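3. Threshold and Floor Survey of the Balcony Door, Unit 17

Jozef Jacobs and Ihor Antoniuk
Course report, Hodwood building, submitted April 15, 2026

3.1 Purpose

The survey covers debris that collects where a living room meets a tiled balcony. Sliding doors are harder to keep clean than hinged ones, as grit settles in the track and is pushed along each time the door moves. We wanted a cleaning order that one person can repeat in 10 minutes with household tools.

3.2 Site

The balcony is reached through a sliding glass door in a dark metal frame. The wall beside the opening is painted beige, and a white curtain hangs on the room side. The threshold has a smooth light-brown surface. Past it the floor is tile. The curtain was tied back during timed runs so that the hem did not drag debris into the room.
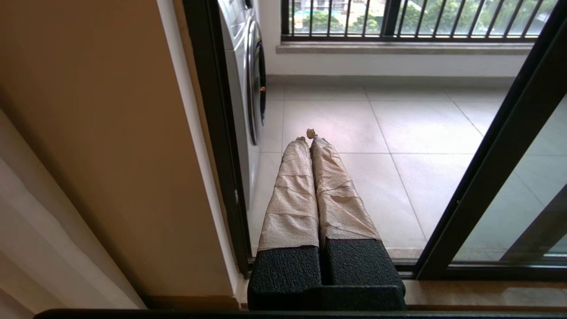 Debris was sorted into two classes. Class A is anything that can be picked up singly, such as leaf pieces and scraps of paper. Class B is dust and grit. Class A was always removed first. In the March trials we swept before picking up, and larger pieces broke apart under the brush and ended up in the track.

3.3 Procedure

Open the door fully. Pick up Class A items from the tile, then from the threshold. Brush the track toward the open end. Sweep the tile away from the door. Wipe the threshold last with a damp cloth.

3.4 Results

Class B material from the final run weighed some 2000 mg, most of it from the track. Class A items were discarded without weighing. The corner behind the fixed panel could not be reached with the brush and is left out of the total.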